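**Stinell wash bag, size 2**

The Stinell is a mesh bag for washing delicate clothes in the machine. It weighs little, dries fast on a hook and is sold in packs of 3. We keep it in our Radonjić warehouse the whole year.

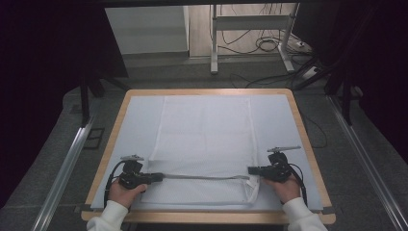

Delicate clothes like to be washed cold and with few other things. Please fill the bag only by half. A white mesh bag with the zipper across one end is easy to load when you lay it flat on a table first. Price is 300 for one pack, delivery with Relivgate in 2 days.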